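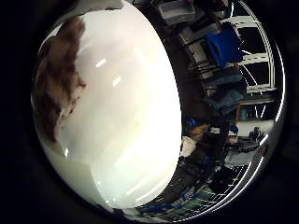 Loubna Kamel had the samples lined up on the windowsill before eight, because the light was better there than on the conference table. There were 18 bottles with no labels. Each one held the same ginger drink with a different amount of cane sugar in it, and the strip of tape on the bottom of each gave the amount.

"Which one is the one we sell now?" Lakmal Jayasinghe asked.

"I'm not telling you."

He tasted four and went back to the second. Lakmal had run sales at Amano for six years and did not like being tested. He pushed the second bottle toward her with one finger.

"This is ours."

She turned it over and showed him the tape. It had a third less sugar than the one they sold. He looked at it for a while and then poured what was left of it into a coffee mug and drank that too.

The new drink was supposed to be called Vundico. Edgardo Policarpio had come up with the name on a plane, and he owned the company, so the name stayed. It was going into stores in Londgate in May, in a bottle with a thinner wall and a paper sleeve. The bottle was settled. The drink inside it was the part Loubna had been asked to settle by noon.

"He wants it sweet," Lakmal said. "He told the Londgate people it was sweet."

"Did he say how sweet?"

"He said like when he was a kid."

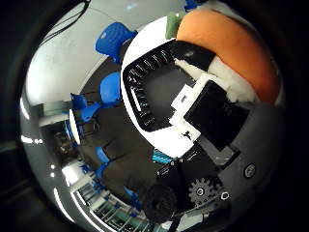
Volume 3

Edgardo came in at eleven with Lilibeth Aquino from the bottling plant in Fotelcombe. She had driven two hours and had her own numbers on a folded sheet. The first run would be 3,640 cases. If they changed the recipe after today, she would have to throw out 2,000 gallons of syrup, and she said so before she sat down.

"Nobody is changing anything," Edgardo said.

Loubna poured him a small cup. He held it in his mouth longer than he needed to and looked out at the parking lot.

"Jhun Saludo used to sell this," he said. "Off a cart by the school. He'd put the bottle in your hand and hold on to it until you paid."

"Was it like that one?" she asked.

"No. His was terrible." He drank the rest. "It was flat. I had one every day."

Lilibeth unfolded her sheet and took the cap off a pen. Loubna reached for the bottle to read the tape, but Edgardo had already picked it up - he kept his hand around the bottom of it and held out his cup with the other.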